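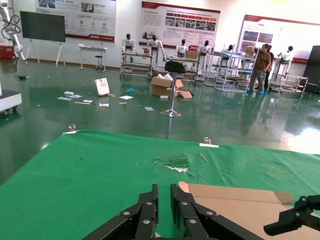 Green cloth and flattened cardboard on the table.

Zavgate Short Film Awards
Pre-show safety walk, Trudwood Playhouse
Walked by: Vaughn Achterberg
Doors: 6:30 p.m.

I love this walk. The house is quiet, the big screen is down, and you get to see the whole room before the nominees and their parents fill it up! Comments go under each item. Anything marked OPEN has to be closed before doors.

1. Exits and aisles
Lobby doors open fully from inside: OK
Side exit, house left: OK
Side exit, house right: OPEN
Comment: The press riser is parked partway across the path. It's a good-looking riser and the photographers will be thrilled with it, but it has to slide toward the stage. Check again once the tripods are up.
Exit signs lit with house lights at show level: OK
Aisle lights: OK
Comment: Two were out at rehearsal and both have been replaced. Nice quick work.

2. Red carpet and step-and-repeat
Carpet edges taped on both sides: OK
Carpet seam at the lobby threshold: OPEN
Comment: You can feel the ridge through a sneaker, so a heel will find it for sure. Wider tape, please, pressed down by hand.
Backdrop frame weighted at both feet: OK
Comment: Four sandbags on there now, and I gave it a good shake from behind. Solid.
Stanchions clear of the ramp: OK

3. Stage
Stairs, stage right, handrail tight: OK
Stairs, stage left, handrail tight: OK
White tape on stair edges: OK
Comment: Looks terrific from the seats, and the winners can see it coming down with the spotlight in their eyes – that was the trouble last September.
Podium locked in place: OK
Award table legs locked: OK
Comment: The statuettes for the documentary winners are heavier than they look. Keep them toward the back of the table.

4. Lighting and projection
Safety cables on all front lights: OK
Comment: 23 fixtures, every one checked from the lift with the Yazzie crew. I got to ride along and it was the best part of my afternoon.
Projector vents clear: OK
Cable run from booth to stage covered: OPEN
Comment: Covered as far as row F, then bare to the stage lip. The Skivik covers are in the scene shop, on the shelf by the paint.
Haze machine: NOT IN USE
Comment: Cut from the opening number. The clip reel is strong enough without it, wait till you see the animation section.

5. Backstage and green room
Fire extinguishers tagged and reachable: OK
Path from green room to wings lit: OK
Quick-change rack clear of the heater: OK
Water station off the power strip: OPEN
Comment: Swap the two tables and it's solved.

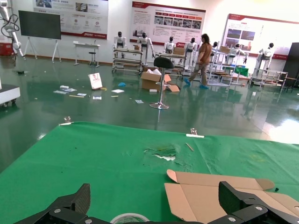
Yolanda Thibodeaux: Reading this from the booth. The cable covers are going down now, and I'd like the bare stretch walked again after the band loads in, as they always drag something across it. Can we also add the wheelchair spaces in row A? The camera operator was talking about setting up there for the acceptance speeches.

Added, thank you! See below.

6. Seating
Wheelchair spaces, row A, clear of equipment: OPEN
Comment: Camera goes to the end of row C. The angle on the podium is better from there anyway.
Loose seats, balcony: OK
Reserved signs flat on the seats, none on the floor: OK

Second walk at 5:45 p.m., starting from the press riser. Bring a flashlight and the wide tape.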